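쓰레기봉투는 벽에 걸어야 하는가

2018년 2월 2일

사무실 폐기물 배출 지침을 개정하면서 봉투 보관 방식에 관한 조항이 빠졌다. 용량, 색상, 배출 시각은 적혀 있는데 새 봉투를 어디에 어떤 상태로 두는지는 한 줄도 없다. 필자는 이 누락이 사소하지 않다고 본다. 통을 비우는 작업에서 시간이 가장 불규칙하게 소요되는 구간은 봉투를 꺼내 입구를 벌리기까지의 구간이며, 이 구간은 보관 상태에 좌우된다.

논의의 대상은 접착식 고리에 매단 검은 비닐봉투다. 고리 하나를 흰 벽에 붙이고 봉투를 매듭지어 거는 방식으로, 나사 구멍이 남지 않아 임차 공간에서 선호된다. 지난 12월부터 Nanulau 사무동의 작은 방 네 곳에서 같은 방식을 시행하였고, 필자는 그 결과를 기준으로 의견을 적는다. 같은 기간 Peldale 창고동은 봉투를 바닥에 쌓아 두는 기존 방식을 유지하였다.

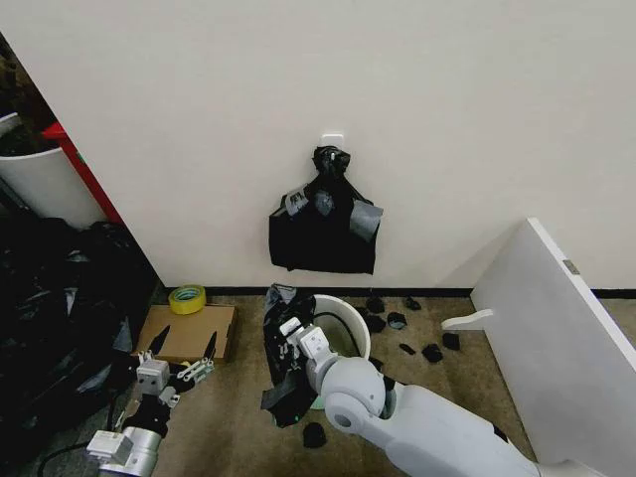
고리는 장식이고 결국 사람들은 바닥의 더미에서 꺼내 쓰더라는 반론이 개정안 회람 때 들어왔다. 거는 데 드는 시간만큼 손해이니 상자째 두는 편이 낫다는 의견도 덧붙어 있었다. 앞부분은 부분적으로 타당하다. 더미가 손에서 더 가까우면 더미가 먼저 소모된다. 그러나 이는 고리의 결함이 아니라 배치의 결함이다. 고리와 더미를 같은 구석에 두면 두 보관 방식이 경쟁하고, 가까운 쪽이 이긴다. 지침이 정해야 할 것은 둘 사이의 거리와 역할이다.

역할은 다음과 같이 나누는 것이 합리적이다. 벽의 봉투는 다음 교체분 한 장, 더미는 재고다. 재고는 한 번에 꺼내 정리하고 교체분은 매번 꺼낸다. 접근 빈도가 다른 물건을 같은 자리에 두지 않는다는 원칙은 공구 보관에서는 상식으로 통하는데, 비닐봉투에는 좀처럼 적용되지 않는다. 단가가 낮은 물건이라 관리 대상으로 취급되지 않는 것이다.

매듭도 문제다. 손잡이를 고리에 단단히 묶으면 봉투는 떨어지지 않지만 풀 때 두 손이 필요하다. 매듭을 조인 상태로 당기면 하중이 접착면에 집중되고, 고리가 벽지와 함께 떨어지는 사례가 시행 기간 중 2건 있었다. 한 번 감아 거는 정도로 충분하다. 빈 봉투 한 장의 무게는 무시해도 된다.
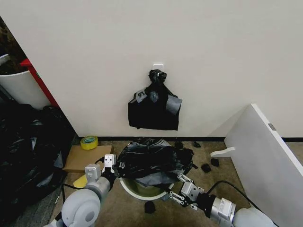

통에 봉투를 씌울 때 테두리 밖으로 얼마나 접어 내려야 하는가?
테두리 아래로 8센티미터 정도면 된다. 이보다 짧으면 내용물 무게에 끌려 안으로 말려 들어가고, 훨씬 길면 다음에 들어낼 때 접힌 부분이 통 바깥면에 달라붙어 저항이 생긴다.

이 수치는 둥근 통에 한정된다. 사각 통은 모서리에서 비닐이 팽팽해지므로 변의 중앙이 느슨해지고, 접는 길이를 늘려도 효과가 제한적이다. 필자가 작은 방의 표준 용기로 원형을 권하는 이유가 여기에 있다. 용기 교체 비용은 봉투 낭비분으로 일부 상쇄된다. Nanulau에서 시행 전 한 달에 소모한 봉투는 280장이었는데, 적지 않은 수가 입구가 찢기거나 크기가 맞지 않아 쓰이지 않고 버려졌다. 물론 봉투 단가만 놓고 보면 무시할 금액이라는 지적이 가능하다. 금액보다는 재작업 횟수를 보아야 한다.

바닥재와의 관계도 언급해 둔다. 카펫이 깔린 방에서는 통 바닥이 미끄러지지 않아 봉투를 씌우는 작업 자체는 수월하다. 반면 액체가 새면 회수가 어렵다. 통 아래에 받침을 까는 것이 정석이지만, 골판지는 젖으면 강도를 잃고 섬유가 카펫에 묻으므로 임시 수단 이상으로 쓰지 말아야 한다. 개정 초안에 골판지 허용 문구가 들어간 것은 잘못이며 삭제를 요구한다.

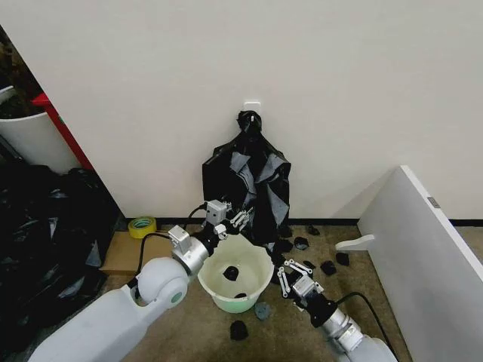

찢어진 봉투를 테이프로 보수해서 다시 쓰는 것은 허용할 만한가?
마른 종이류에 한해서는 허용할 만하다. 음식물이나 액체가 섞이는 통에는 쓰지 않는다. 테이프와 비닐의 신축률이 달라 하중이 걸리면 보수한 자리의 가장자리부터 다시 찢어진다.

테이프 보수를 전면 금지하자는 쪽은 위생을 근거로 든다. 그러나 마른 폐지 통의 위생 상태는 봉투의 보수 여부와 관련이 약하다. Pladedgate 건물의 지침은 전면 금지를 택하고 있는데, 그 결과 손가락 길이로 찢어진 봉투까지 폐기된다. 필자는 보수 봉투를 별도로 구분한다는 조건을 달아 허용하는 쪽을 지지한다. 구분 표시는 테이프 자체로 족하다. 멀리서도 색이 구별되는 테이프를 쓰면 별도의 라벨이 필요 없다.

다만 보수 도구를 어디에 두느냐는 다시 보관 문제로 돌아온다. 테이프를 서랍에 넣으면 봉투가 찢어진 순간에 손이 닿지 않고, 대부분은 보수를 포기한다. 바닥에 두면 밟히거나 카펫 섬유가 접착면 옆으로 달라붙는다.

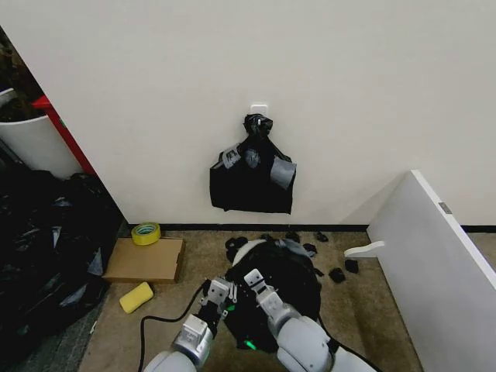

보관 위치는 높이로 규정하는 것이 가장 명확하다. Nguyen-Tran 양식의 점검표는 물품을 바닥, 허리 높이, 눈높이의 구역으로 나누는데, 작은 방에는 그대로 적용해도 무리가 없다. 벽의 봉투는 이미 바닥에서 떨어져 있다. 노란 테이프와 스펀지는 카펫 위에 그대로 있으니, 같은 구석 안에서 높이 기준을 지킨 물건과 지키지 않은 물건이 갈린다. 테이프는 고리를 하나 더 붙여 걸면 되고, 스펀지는 통풍이 되는 받침에 세워 두어야 한다. 카펫은 스펀지에 남은 수분을 그대로 받아들인다.

고리를 추가하는 데에는 제약이 있다. 접착식 고리는 도장면의 상태에 따라 유지력의 편차가 크고, 부착 직후에 하중을 걸면 조기에 탈락한다. 시행 기간에는 부착 후 4시간이 지난 뒤에 걸도록 하였으며, 이 값은 제품 설명서를 우선한다는 단서와 함께 지침에 넣는 것이 적절하다. 굽도리 바로 위는 청소기와 충돌하므로 피한다.

재고 더미의 처리에 대해서는 필자도 확정안이 없다. 상자에 넣으면 외관은 정돈되지만 잔량이 보이지 않아 발주가 늦어진다. 쌓아 두면 잔량은 보이나 무너져 통로를 침범한다. 당분간은 앞면이 트인 선반의 최하단을 쓰고, Peldale의 바닥 적재 방식은 작은 방에 확대하지 않을 것을 제안한다. 개정안에 반영할 문구는 세 가지다. 교체분은 한 장만 건다. 매듭은 조이지 않는다. 보수 봉투는 마른 폐지 통에만 쓴다.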